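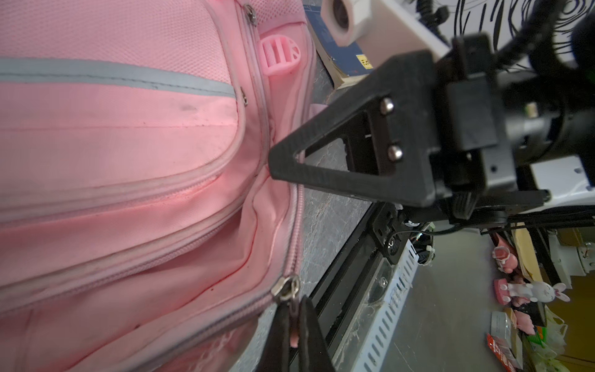 Re: [skundton-walkers] What goes in a day bag, and the Flastia ridge question

Hafiz Chong wrote:

> Dear all, I've been reading the old route notes and they say to carry
> 2 liters of water per person for the Flastia ridge in August. Is this
> still the advice? It seems a lot for a walk that ends at a cafe. Also
> my daughter wants to come and would like to carry her own bag. Is
> there anything she should have in it besides snacks? And is the
> spring at the top worth counting on?
>
> Hafiz

Hafiz,

The cafe closed. It closed while I was walking toward it, two summers ago, and I have not forgiven either of us. The sign still says open daily and will go on saying so until it falls into the road. So yes, 2 liters, and a bit more if you're the sort who pours it on your neck.

The spring first. It's marked on every map I own with a cheerful blue dot. In June it runs. In August it is a damp stone with wasps on it. I've seen grown men kneel there with a cup for ten minutes and stand up with enough to brush one tooth. Don't count on it.

As for your daughter's bag, the general rule I was taught is that children carry what they'd be sorry to lose and adults carry what everybody would be sorry to lose. Ours carried, over the years: a sweater, a whistle, crackers, a library book, and once a rock that went all the way up and all the way down again. Give her a whistle and teach her the signal before you leave the house, then take it back for the car ride. I'd want bright cloth on anyone under twelve, and if the bag has a reflective strip on it so much the better, as the last stretch is on the Wisa road and the tractors there don't slow down for poetry. Whatever bag it is, check the zippers at home with the thing stuffed full. They all close beautifully when empty.

My own list for the ridge, for what it's worth:

Water, see above
Hat with a real brim
Something salty
The paper map (your phone will lose heart past the second gate)
5 dollars in coins for the bus
Tape, for blisters or for boots
A dry shirt for the bus, as a courtesy

The bus is the other thing the route notes have wrong. They say it leaves from the church. It leaves from the feed store, at 20 past the hour, and the driver regards the church people with open contempt. Last one down is 5:20.

The notes also give the summit as 1,936 feet. I have no quarrel with the number, but it leaves out that you go down 300 of those feet in the middle and have to buy them back. A child will notice this and will say so. Save the good snacks for that dip.

If somebody has the login for the notes page, please fix the bus and kill the cafe. I had it once, then Rondonuwu changed their whole system and now it wants to know the name of my first pet, and apparently I lied.

We meet at the lower gate at 8:00. I'll be there at 8:00. Last time the rest of you were there at 8:35, with pastries, and I accepted one, so I suppose I have no standing.

Dogs on leads past the sheep, please. Yes, that one too.

Dörte Teuber

--
To leave this list, write to the list with "unsubscribe" in the subject line and wait for everyone to tell you that isn't how it's done.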